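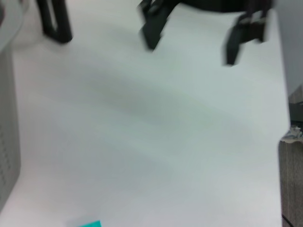

Visit to the Kaufmann works, Clultholm
2018-07-15

I went out to Clultholm for the Kaufmann open day, which the firm holds every second year. They make tabletops and benches for schools, clinics and workshops, and they sell most of them under the Pirnine name. I have been looking for a new bench for my own shed, so I had a reason to go beyond being nosy.

The bus from the station was full and we got in 14 minutes late. Parking looked worse, so I was happy enough with the bus. At the gate you signed a sheet and got a paper sticker in one of two colours, depending on which tour you were on. Mine was green and went with Waltraud Ruchti, who has run the finishing hall for a long time and speaks loudly enough to be heard over the extraction fans. Only half the line was going, it being a weekend.

We started in the board store. The boards come in on pallets and have to sit for a few days before anyone cuts them. In February they sit longer. Ruchti told us the store is kept a little warmer than the rest of the building, and you did notice it when you walked back out. There was a question about where the boards are bought and she said it changes with price.

The saw was next. We stood behind a yellow line and watched two sheets go through. There is not much to say about it except that it is quick, and the offcuts go down a chute to be chipped. A boy in our group wanted an offcut and was given one with the edges sanded.

Edging took up the longest part of the tour. The edge strip is fed off a roll and pressed on with glue, then trimmed top and bottom, then scraped. Engelbert Lehner was working that station. He showed us a bad join and a good one and asked us to find them with a thumbnail with our eyes closed. I got it right, most people did. He said the joins at corners are where tops fail in schools, from kids picking at them, and that the rounded corner was brought in for that.

The part I had come for was the surface room, upstairs, where they have white tops set up for people to try. A plain smooth white top is harder to live with than you would think from a catalogue. It shows shadows from anything held over it, and the white itself looks cooler or brighter depending on where you stand. Sanne Cuypers, who looks after samples, had a cloth, a pencil, coffee and a marker out for visitors to have a go at the loose sample squares. Pencil came off with the dry cloth. Coffee came off with water. Marker needed spirit and left a faint mark on the square I tried, and she told me it would go with a second wipe. I gave it one and it was fainter, though I could still find it.

I asked about gloss. She said they used to do a shinier white and stopped because of complaints about glare from overhead lights. The current one is called Wirno white and it comes in one finish only. If you want grey you wait longer for it.

There was also a talk on packing that I caught the end of. Vicente Navarrete went through how the tops are stacked face to face with a sheet of foam between, and why the corner guards are put on before the film. He had brought along a top that was returned with a crushed corner. The carrier had stood it on end. The firm replaced it and now prints arrows on all four sides of the wrap.

Lunch was a sausage in bread or a cheese roll, cash only, and the queue went out the door and past the bike racks. The tea was free. There were benches to sit at outside, their own, with the same edge strip we had just been shown, and it looked to be holding up fine in the weather on the ones I checked.

Prices: the workshop bench with a white top was marked at 889 before delivery. Loose sample squares were 2 each. Seconds were in a row along the back wall of the loading bay, with the fault marked by a bit of tape. I looked at one with a chip on the underside that would never have bothered me, but it was too long for the shed by the width of my hand and they don't cut seconds to size.

Ezekiel Hutchins from the woodturning group was there as well and bought a narrow one for his lathe room. We carried it to his trailer between us. It took up nearly 60 per cent of the space and the rest was already full of firewood, so there was some rearranging to do before the strap would go over.

I got a lift home with him and missed the afternoon tour, which was meant to include the glue store. I have two sample squares on the kitchen bench and will leave them by the window for a month to see if the white changes. Orders placed with an open day sticker get free delivery until the end of next month, so keep the sticker if you went.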